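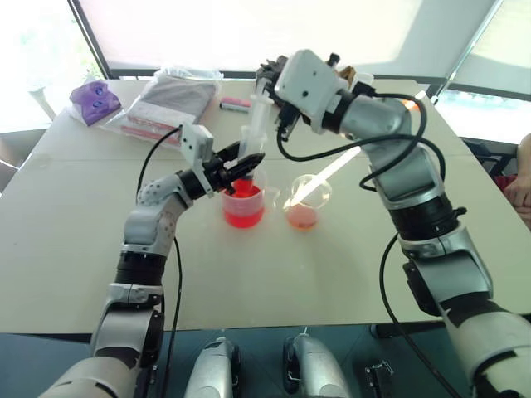
Comment left under the last entry says the hibiscus numbers can't be compared with the beet numbers at all, the beet went in with the skins on and the hibiscus was strained twice, and would I please stop putting them on one chart. Fair. Chart is gone. Notes from today start over with that in mind.

Search this notebook Go

Last updated August 26, 2026
4 min read

PLANT REDS – FADING, STRAINING, STORAGE

Where we are. Still trying to get a red out of plants that will sit in a clear bottle on a windowsill and not go brown before the drink is sold. Dark cupboard is easy, everything looks good in the cupboard. Light is the problem, then heat, then whatever the lid lets in.

Hibiscus first. Dried petals from the Wekthorpe bag, the new one. The old bag was mostly dust by the end and I think that's why the last batch strained so slowly. New bag is whole petals, darker, smells more like cranberry. Steeped hot, lid on, then let it come down by itself. Did not squeeze the petals this time. Squeezing gets more color but it also gets the fine stuff that settles out overnight and makes a ring on the bottom.

Color straight after steeping very deep, nearly purple at the bottom of the pot, proper red once thinned. Splash of lemon and it brightens right up. Everyone knows this but write it down anyway: always judge color AFTER the acid goes in, never before. I've got a whole page in the spring notes that is useless for this reason.

Beet. Peeled this time, see comment. Grated coarse, cold water, a little citric, left to stand and then strained. No heating at all. Beet red hates heat much more than hibiscus does and I keep finding that out again. Smell of dirt is less with the skins off but not gone. The smell test has to be done cold and with the cap just opened, if the bottle sits open for a bit you stop noticing.

Question from before was whether the earthy smell goes with the color, i.e. if we strip out one we lose the other. Still don't know. The charcoal try took out both, came through looking like weak tea. Not doing that again unless somebody has a gentler charcoal.

Straining

Used to do this through cloth and then paper. Cloth is fine for petals, bad for beet, it holds on to the color and then gives it back into the next thing you strain. Had pink rinse water all through lunch. From now on cloth is for hibiscus only and gets a knot in the corner so we can tell.

Paper is the Filtine coarse. Tried the Filtine fine as well and it clogs about as soon as you look away. Ran both papers on the same hibiscus batch:

coarse – quick, slight haze, haze drops out overnight
fine – very slow, clear, but lighter in color than the coarse one

The lighter color bothers me. Either the paper is taking some of it or the haze makes the coarse one look darker than it is. Should let the coarse one settle, pour off the top and compare again. If they match then the haze was fooling me and we stay with coarse and patience. My bet is on the haze.

Also wet the paper before pouring. Dry paper pulls color up the sides and there's a dark line left on it after, and that's color we paid for.

Warm shelf

Warm shelf set to 40. It's a rough stand-in for a delivery van in the summer, not a real aging test, and I don't want anybody quoting it as one. Bottles go in full to the neck, caps tight, and get looked at every morning before the lights over the bench have been on for long. Light in there is none, so what we see is heat only.

Plan is two weeks on the shelf. The beet bottles may not be worth keeping that long, the last lot was orange well before then and smelled like soup. If they go early, note the day, rinse, done. No heroic measures.

Windowsill set is the same fill and same caps. South window. Turn the bottles each morning or you get a bottle that's red at the back and tan at the front, and then people argue about which side to compare. Turn them all the same way please.

Dark set is in the low cupboard, wrapped. That's the reference. Do not open the reference to "check". Every time it's opened it gets air and then it isn't the reference any more.

pH

The Jistik strips are hard to read in anything red. The pad comes out the color of the drink, and then you're holding a red strip against a chart with red on it. Tried thinning the sample with plain water first, which is cheating a little, but the reading was at least readable. The meter is better. The meter also needs its cap refilled, it was dry again when I took it off the hook. Storage solution in the door of the fridge, left side. Takes no time at all.

For the notebook: strips are OK for "is it sour enough to be safe to leave out", not OK for comparing bottles. Go by the meter for anything that ends up in a table.

If the meter drifts while you're watching it, the sample is still warm. Let it come down to room temp and try again. I wasted most of the morning on a drifting reading that was just a warm cup.

Hot plate

The Bozsik plate runs hotter than its dial. Set low it still got the small pot to a simmer, with nobody asking it to. Works all right for hibiscus. Put a thermometer in the pot and ignore the dial. The stirrer side is good, quiet, keeps going. If the stir bar starts jumping turn it right down and bring it back up slowly, don't fish for it with a spoon, the bowl of a spoon is how we cracked the last pot.

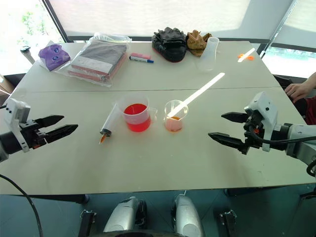

Supplies out on the white table.

Labels. Big one. Marker comes off when the outside of the bottle gets damp, and the outside of the bottle always gets damp. Pencil on tape stays. Label the bottle and not the lid! Lids move. There was a swap last time, I'm fairly sure, a beet that held its color for ages with no reason to, and I think it was a hibiscus with a beet lid on it. Crossed that line out in the old table and put a question mark.

What goes on the tape: plant, day it was made, which paper, where it's going (warm, window, dark). No nicknames. I can't work out what "pinky B" was and I'm the one who wrote it.

Sugar

Side thing. The sweetened hibiscus seems to hold better than the plain. Could be the sugar, could be that the sweetened one got thicker and lets less light through, could be that I wanted it to. Both were made off the same pot so the starting color is fair. Put a matched pair in the window and will look again when the rest come out.

If it is the sugar then how much matters and we need a proper ladder of strengths, which means more bottles than there's sill for. Ask about the upstairs window. It gets the afternoon sun instead, so not the same, but within the ladder that wouldn't matter as long as they all sit together.

Honey no. Honey brings its own color and it changes jar to jar.

Tasting

Hibiscus plain is very sharp, fine thinned, a bit like sucking on a coin at full strength. Beet with citric is better than it has any right to be but nobody would call it a soft drink. Half and half is nice! Color of the half and half is the best of the lot when fresh, warmer than the hibiscus alone. Worry is that the beet half dies first and leaves a kind of faded hibiscus, so you'd get a drink that changes shade halfway through its life. That may be worse than one that's plain from the start. Put one on the warm shelf anyhow.

Tasted only from the pots, nothing that had been on the shelf. Keep it like that.

Things that went wrong
- knocked the funnel, lost some of the fine-paper hibiscus, so that bottle is filled short. Marked on tape. More air in it than the others, don't read too much into it.
- forgot to weigh the petals after drying them off, so no yield for this batch.
- scale had a crumb under the pan. Cleaned, weighed the citric again, it was close enough to leave.
- stain on my sleeve, hibiscus, came out with cold water. Beet didn't.

To do
- settle and re-compare the coarse and fine
- order more coarse, skip the fine for now
- meter cap
- find out if Wekthorpe will sell the same lot again, the petals are so diffrent bag to bag that I'd sooner buy it all at once
- take the old chart off the wall as well as out of the file
- somebody look at purple carrot before October, it's supposed to stand light better than either of these and I've never had any to try. Powder would do
- cloth with the knot in it goes on the hook by the sink, not in the drawr with the others

One more on lids. The flat lids weep a little when the bottle is lying down on the warm shelf. Sticky ring under two of the old ones. Standing up only from here, and wipe the shelf before the new set goes in. Did that before leaving. Shelf was at temperature when I shut the door, window set turned, dark set wrapped and left alone.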